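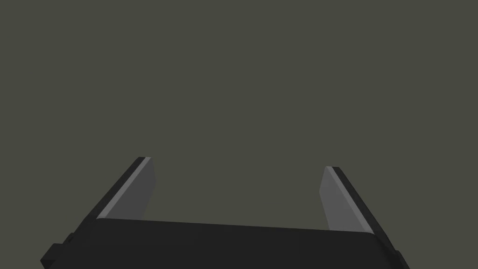 I keep getting asked how I set up a new gripper camera in sim before anybody records a single episode with it, so I'm writing the whole routine down. It's the one I use at Berkis, with a few bits I stole from Fahad Chaudhry (thanks, Fahad, you'll recognize the naming rules). None of it is hard. It just has to be done in order, and every single time, even when you only changed one tiny thing in the config!

You'll need your sim build, the gripper model, and the camera settings file. I'm using Floka for the sim and Stirnano for logging, but the steps carry over to pretty much anything.

## Step 1: Start with an empty world

Load the gripper and the camera. That's it. No table, no blocks, no bins, none of the nice stuff you spent last week building. A plain flat background is perfect, and I like a dull color, something grayish, that no part of the gripper could be mistaken for. Pure black is a terrible choice if your palm is black (I did this in October and spent an afternoon hunting for a housing that was right in front of me).

Keep the lighting flat too. Save the pretty shadows for later.

## Step 2: Open the jaw and check both fingers

Send the open command and grab one still from the hand camera. Then go through these:

- Both fingertips are fully in view.
- There's clear background between the fingers, all the way down to the palm.
- The inner faces are easy to tell apart from the outer edges.
- A strip of the palm shows along the bottom.

Don't panic if the fingers seem to lean in toward each other. On a parallel jaw seen from behind, that's just perspective doing its thing, and the tips will look closer together than the bases.

What I do care about is tilt. If the top of the palm slopes a little to one side, or one fingertip sits lower than the other, write it down. Our house rule is that a small roll is allowed, but it has to match the real mount. So go look at the real mount! If the real camera is a hair crooked, your sim camera should be crooked the same way. Please don't "fix" the sim so it looks neater. Shahzad Jafri did that for us once, very kindly, and we had two datasets that didn't agree with each other.

## Step 3: Close it, then open it again

Close the jaw slowly and save another still. The fingers should meet in the middle of the gap, with neither one passing through the other. Open it back up and compare with your first still. They should be the same picture. If they aren't, something's drifting, and you want to find that now.

I run 400 open and close cycles as a soak test and go get coffee. Our pass mark is zero surprises: no stuck finger, no jump in the camera pose, no missing log lines.

## Step 4: Freeze the settings

This is the part people skip. Once the view checks out:

1. Copy the camera settings into a read-only file.
2. Save the open still and the closed still right next to it.
3. Put the gripper version, the sim version and your initials in the notes.
4. Get a second person to look at both stills and sign off.

For step 4 the second person can't be whoever did the setup. You'd be amazed how blind you get to your own camera after staring at it all morning.

## Step 5: Add the world back, one piece at a time

Table first, then a still. Objects next, then another still. If the gripper suddenly looks different, you know exactly which piece did it. Usually it's a light that came along with the table model.

After that you can start recording. On the Janjua project we stop and repeat steps 1 through 3 every 2000 episodes, and also after any sim update, any change to the finger model, or any time someone says "I only nudged it." (Especially that last one.)

## A few things I've gotten wrong

Cropping the camera image to hide the lower part of the palm. Looked cleaner, and it broke the match with every older run we had.

Painting the fingers bright green so they'd show up better. They did! The real ones are not green.

Overwriting the old reference stills with new ones. Keep them all, they're tiny files, and put the date in the file name so you can find the right pair later.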